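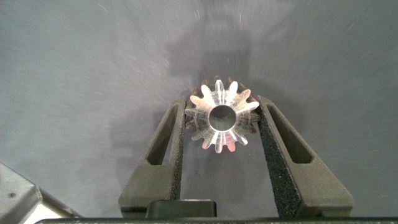
Small metal spur gear with a plain round bore, face on.

Measuring a spur gear to find its module

Module is the pitch diameter in millimetres divided by the number of teeth. On a worn or unmarked gear it can be worked out from the outside diameter.

1. Clean the teeth with a nylon brush and solvent. Grease in the roots does not affect the reading, but grit on the tips does.
2. Mark one tooth with a paint pen and count from it.
3. Measure across the tips with a vernier caliper. With an odd tooth count, the tips are not directly opposite, and the caliper reads slightly under the true diameter. 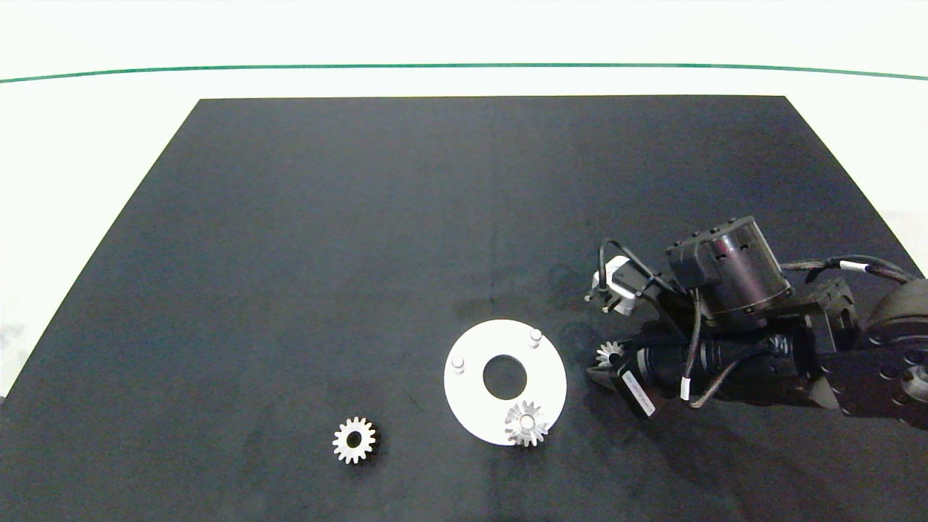
4. Add two to the tooth count and divide the outside diameter by the result. A 35-tooth gear measuring 73.9 mm gives 73.9 / 37, or almost 2. Round to the nearest standard module.
5. Repeat on the mating gear. Both must have the same module and pressure angle.

Centre distance is half the module times the sum of both tooth counts. For module 2 with 35 and 66 teeth, this is 101 mm.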